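Wednesday, January 15, 2025

**Hondwood computer recovery bench: progress report on equipment and spending**

Thank you again for your patience over the holidays, and for letting us push this report back a week. December was a muddle of closures and late couriers, and I wanted to give you a proper account of where the equipment money stands instead of a rushed one. I'm pleased to say the news is mostly good, with one decision we'd like your blessing on before we go any further.

You'll remember that the grant was meant to help us work out whether an arm could take on some of the repetitive parts of pulling apart donated desktop computers, and what a second bench would cost us to set up and keep going. The first bench is the one you have already paid for. The second is still only a plan, and most of what follows is about getting that plan right before any of your money leaves the building.

**Where we are with quotes**

We asked two suppliers to price the second bench. Biline came back quickly with a complete package, which was tempting, but their price assumed we would take their own table and their own service plan, and we don't need either. Merodport were slower (their first quote had the wrong voltage on it and had to be redone) but they were happy to sell us the arm and gripper and leave the rest to us. We favour Merodport, and I've attached both quotes so you can see how we got there.

The aluminum slatted table has been a good choice and we would like the same style again. Fixtures can be shifted along as the job changes, and for planning purposes that matters more than I had understood when I wrote the original application. Van Wijk can supply the lengths cut to size, with delivery in 6 weeks. 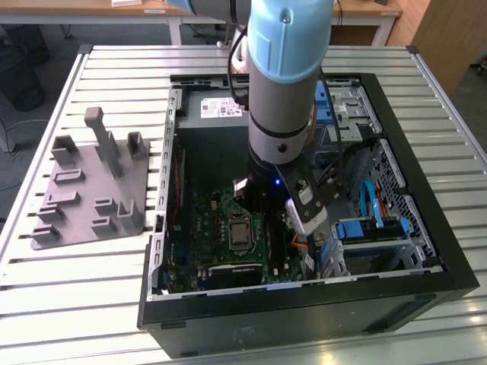 Will the second bench need its own set of printed fixtures? We have budgeted for a full set of its own, at $275 for filament and a spare nozzle, so that neither bench has to wait on the other.

The printing itself we can do in-house over a few evenings. I had originally put fixtures down as a purchased item, and moving them to our own printer is the main reason the small parts line has come down from what you saw in the application.

**Wear parts and the things we forgot**

I'll own up to this one. When I drew up the first budget I allowed for the big items and rather breezed past the small ones. Fingertip pads, replacement cables and cable ties all sound like pocket change until you are ordering them one at a time and paying courier fees on each parcel. For the coming year we'd like to set aside $445 as a proper consumables line, ordered together at the start so that we pay for shipping once. That figure comes from our own receipts.

We would also like to keep $2000 in reserve for repairs on the two benches. We haven't had to send anything away so far, touch wood, but the warranty on the first arm runs out this year and I would sleep better knowing the money was there. If it isn't spent by the end of the grant we'll return it or ask you where you'd like it to go.

**What kind of machine we plan around**

A fair bit of our thinking has gone into which computers to prepare for. Full-size towers give the gripper room to get in from the top once the side panel is off, and they'll be our starting point on both benches. The small office machines are a tighter fit and would likely call for a narrower set of fingers, so we've left them out of this round of purchasing. Merodport have promised a price on narrower fingers and I'll pass it along once I have it.

**What we're asking for**

With your agreement, we'd like to place the arm and gripper order with Merodport and the table order with Van Wijk at the same time, so that everything lands close together. We'd also like your approval to move the savings from the fixtures line into consumables. The overall total stays within what you awarded us.

If you'd like to come by the Hondwood workshop before deciding, please do. The kettle is always on, and I'm very glad to go through the quotes line by line with anyone who has the stamina for it. Otherwise a short reply by email is plenty, and I'll send the signed orders through for your records.

With warm thanks,

The Hondwood bench team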